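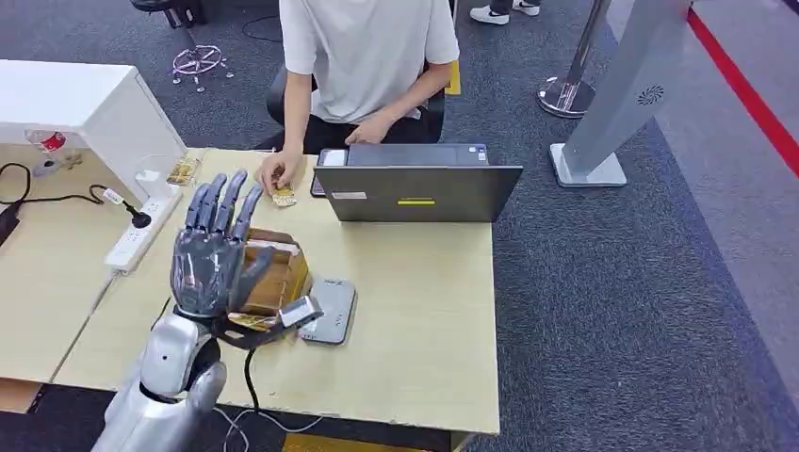

Head view, right-hand station, cardboard box against the palm.

Ticket: Handover set rejected by training intake
Project: Isside
Opened: January 29, 2025
Status: Open, waiting on Clikano

Problem
Intake took 138 episodes and threw out 22, all with the same message: "contact not confirmed." Clikano support says the operators are releasing too early. I doubt it. The same operators ran the March set with the old intake build and we lost 7.

Checked so far
Wrist stream plays back without gaps. Timestamps line up with the head stream on every rejected episode I opened. Reinstalled the Zunska logger anyway, because support wouldn't go further until I did. Same 22 rejected. 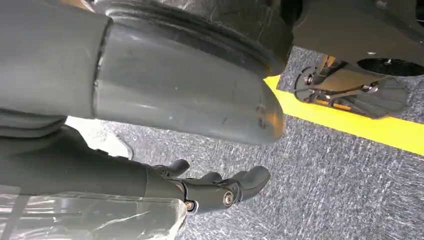

Wrist view, hand with curled fingers over the carpet, yellow tape line to the right.

Support asked whether frames like this one confuse the contact check. Maybe, but there are plenty of them in the accepted episodes too — so I'd want to see a number before we start trimming anything.

Next they suggested sorting the rejects by object. Thin items at the desk were the first group. 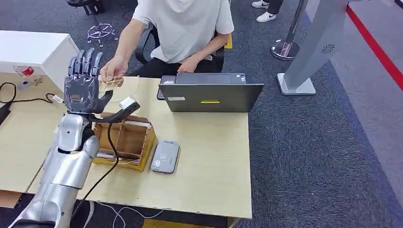
Step 4: Compare thin and bulky items
Van den Broek's labeling guide uses one contact threshold for everything. I asked for it to be lowered on folded paper and cards only. Clikano lowered it across the board. Rejects went down, but now we can't tell good episodes from bad ones, so I had it put back.

Bulky, soft items fail as well, which the "too thin to detect" theory doesn't cover.

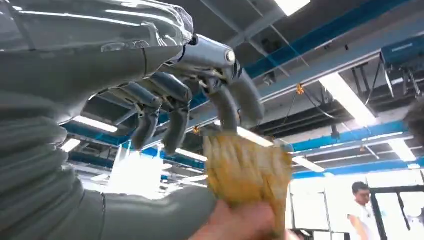

Step 5: Pending
Rerun 60 accepted episodes through the same intake build, no changes. If any come back rejected, the fault is in the check and the operator complaint should be withdrawn in writing. Do not delete the 22. Do not close this ticket on a restart.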